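Taltden Community Hall
Kitchen and Serving Area: Fire and General Safety Inspection
Date of inspection: 4 September 2026
Inspected by: Haziq Tuhumury
Received for the hall office by: Arif Lubis

Ratings: S = satisfactory. A = action needed. N/A = not applicable at this visit.

1. Exits and signs

1.1 Main exit clear to full width – S
1.2 Rear exit opens without a key – S
1.3 Exit signs lit – A
Comment: The sign over the rear exit flickers. The lamp was replaced in the spring and the fault has come back, so the fitting itself should be looked at by an electrician. Work order to Riltis.

1.4 Floor plan posted – A
Comment: The plan by the coat rack still shows the old storeroom door. Replace with the current drawing.

2. Fire equipment

2.1 Extinguishers in place and tagged – S
2.2 Fire blanket within reach of the range – A
Comment: The blanket hangs behind the pantry door and cannot be seen when the door is open. Move to the wall beside the range, at shoulder height.

2.3 Range hood filters clean – A
Comment: Heavy grease on the two filters nearest the wall. Nogueira holds the cleaning contract and should be asked for the date of the last service in writing.

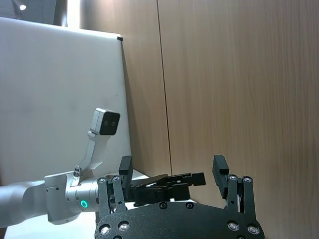 3. Drinks and serving surfaces

Hot water is the main concern in this section. The urn was tested at the tap and the thermostat held steady, but the drip tray does not lock and can be pulled out with one finger. Until a new tray is fitted, the urn is to be filled no higher than the lower mark. Users are also reminded that dark surfaces do not show soot or old grease well. Matte black parts of any kind should be wiped with a white cloth and the cloth checked, and this applies to range knobs, pan handles and the urn base alike.

3.1 Urn cord free of damage – S
3.2 Urn set back from the counter edge – S
3.3 Drip tray secure – A
3.4 Spill kit stocked – A
Comment: Absorbent pads missing. Reorder from Drinositz. 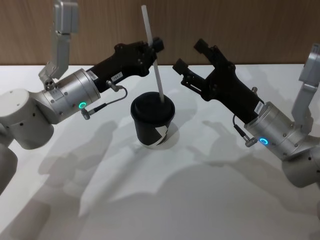 3.5 Notice on scalds displayed – S
Comment: The notice is faded but can be read. Replace at the next printing.

4. Electrical

4.1 Outlets near sinks protected and tested – S
4.2 Extension cords not in permanent use – A
Comment: The chest freezer runs from an extension cord behind the shelving. This was noted at the last inspection, as item 13, and remains open. It must be closed before the next public event.

4.3 Panel door closed, clear space in front – S

5. Floors and storage

5.1 Floor mats flat – S
5.2 Heavy items stored below waist height – A
Comment: Stock pots are on the top shelf. Move down.
5.3 Cleaning products kept apart from food – S
5.4 Gas cylinders – N/A

Items 2.2, 3.3 and 4.2 are to be completed within 12 days of this report. The remaining items may wait until the end of September. Arif Lubis will initial each item when it is done and return one copy to the inspector.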